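Prutmont Benefit Nights: notices of charity and memorial gigs, read me first

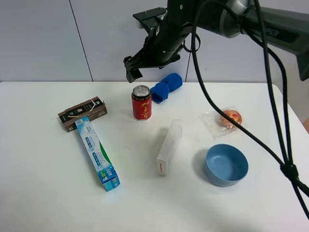 Ziad Twal thinks the word "benefit" should come out of the title altogether, as most of these notices only tell you that somebody meant to hold one. He has a point. The title stays for now, mainly so that old links keep working, but please read the rest with his objection in mind.

What is in it

3130 notices for benefit gigs, memorial nights and tribute shows in Prutmont and the villages near it, copied from listings pages, venue newsletters and posters. The earliest are from 2000. Each row is one notice, which is a different thing from one event. A night advertised in two newsletters has two rows, and I have not tried very hard to merge them because the two versions often disagree on the start time, the line-up or even who the money was for.

Files

notices.csv: the main table
venues.csv: venue names as printed, with the name I think was meant
sums.csv: amounts said to have been raised
changes.txt: what was altered and when

Columns in notices.csv

id: a plain running number, with gaps where rows were removed
printed_date: the date exactly as given, spelling mistakes included
venue: as printed
acts: as printed, separated by semicolons
cause: my summary in a few words. Treat it as an opinion.
proceeds: all, part, door only, or unclear
source: newsletter, listing or poster

The proceeds column

I would not build anything on this column. "All proceeds" can mean the door money, the door money after the PA hire, or whatever was left in the bucket once the bands had been given petrol money. Notices hardly ever say. Where a notice printed "all proceeds" I entered "all", and that is as far as my knowledge goes.

Sums

Only 223 notices were followed by any printed figure for what was raised. Of those, 128 have a figure that appears in a second source, and I suspect a fair few of the second sources were simply copying the first. Round numbers are everywhere in this file. Hadi Twal made a chart from it showing that giving goes up every January. It may do. It may also be that the Triston newsletter ran a yearly round-up in January and nobody else bothered. Until someone can tell those two apart I'd rather the chart was not passed about.

Known problems

Cancelled nights are still in. A notice went out, so there is a row.

The Boutros changed its name twice and then changed it back. venues.csv treats it as one place throughout, which is probably wrong for the years when it was only a café.

Tribute acts and tributes to a person are mixed up in the earlier rows. "A tribute to" followed by a name is no help at all unless you already know the name.

Posters are under-counted. Pubs that only ever put a sheet in the window left nothing for me to copy.

Names of the dead and their families

Removed from the cause column and replaced with "a local musician", "a family" and so on. They still turn up inside the acts column, where a show was named after the person. If you find one that ought to go, write to the Kimen list with the id and it will be taken out. You needn't explain.

Use

Free to copy and change. Please don't use it to rank venues by generosity. It has been tried, and the venue at the top was the one with the keenest newsletter editor.

Last changed May 25, 2021: duplicate ids fixed, two sums withdrawn after their source turned out to be a guess.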